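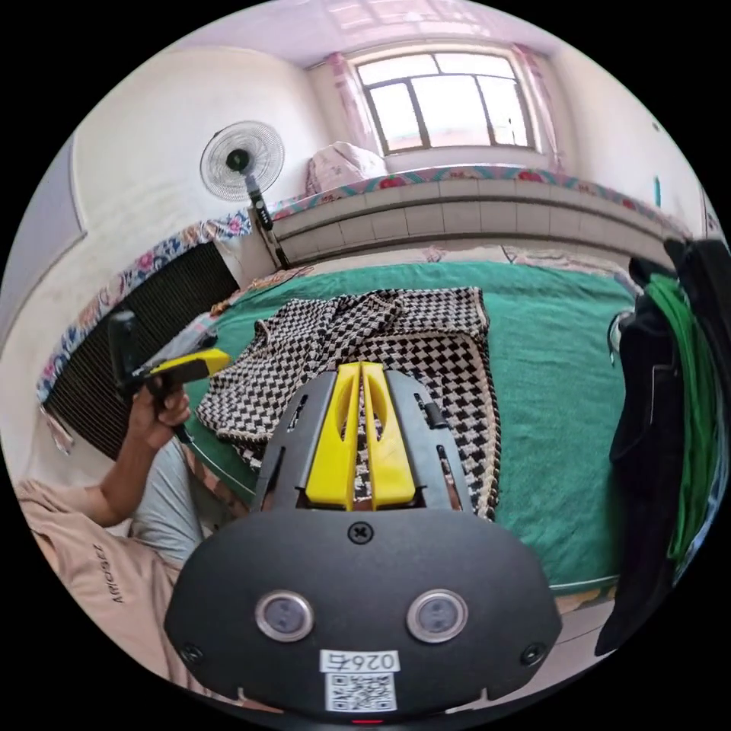
Tsz-kin Lo wrote back after reading the draft of this section: "You have called it Chores and put it before Troubleshooting, so people will think the arm can make a bed. Please tell them on the first line." Very well. It can't make a bed. It can do parts of the job, on a good day, with someone in the room. Read the rest before you clear your Tuesday.

6. Soft items: beds, cloths and throws

6.1 What to expect

The sales page for the Vasari says it "handles bedding". In our own trials in April it was asked to straighten a loose cloth on a bed 163 times. Iveta Doležal marked the results and passed almost half, and she was generous about corners. A person does the same thing while thinking about breakfast.

Cloth is hard for machines. A mug has the same shape every time you look at it. A crumpled cloth doesn't, and a patterned one on top of a plain sheet has folds that the software may take for edges. It will then pinch the fold, lift, and carry on as if it had hold of a corner.

6.2 Before you start

1. Check that the software is version 5 or later. Version 4 will run the bed routine but does not slow down near the wall.

2. Take off anything you would mind having dragged: glasses, chargers, books, the cat.

3. Switch off any fan that blows across the bed. Moving cloth confuses the arm more than anything else we have tried.

4. Tie back long curtains and move clothes that hang over the mattress. The arm does not know that a sleeve is not part of the bedding.

5. If the bed stands against a radiator, set the far limit to stop short of it (see 3.4, Limits).

Note: Strong light from a window can wash out pale sheets. Daniyal Arain gets better results in the evening with the ceiling light on. Wajid Gondal says it makes no difference. We have left both opinions in.

6.3 Straightening one cloth

1. Lay the cloth on the bed so that at least one corner is showing. Yes, this is some of the work you bought the machine for.

2. Press Learn. The green ring comes on.

3. Using the hand grips, show the movement slowly: pinch the corner, lift, pull towards you, let go. Keep both grips where the machine can see them.

4. Repeat the movement with the cloth lying differently each time. The handbook minimum is 9 repeats. Stop at the minimum and you will be disappointed.

5. Press Save, put the grips down and step back to the marked line.

6. Press Run. Keep one hand near the stop button until the arm has parked.

CAUTION: Never leave the arm running on a bed with a person or an animal in it, asleep or awake. The blanket check misses small shapes.

CAUTION: Frayed edges and loose threads catch in the fingers. If one catches, press Stop and free it by hand. Do not press Run again to "pull it through". Dirk Aerts did, and we replaced the throw.

6.4 Jobs it can't do yet

Fitted sheets. Duvet covers. Pillowcases, unless the pillow is already halfway in. Anything that needs one side held while the other side is tucked.

The Costberg add-on claims to fold towels. We tried two. It folded one of them, and the other ended up on the floor with the arm reporting "Task complete".

6.5 If the result is poor

The arm grips nothing and lifts anyway: wipe the fingertips, then go back to 6.3, step 3.

The cloth ends up in a heap: the pull was too fast. Lower the speed to 2 and teach it again.

The arm stops and shows Ask: it has lost the corner. Put the corner back in view and press Resume. If it asks again straight away, finish the bed yourself.

Go to section 7 for hard items (cups, tins, shoes).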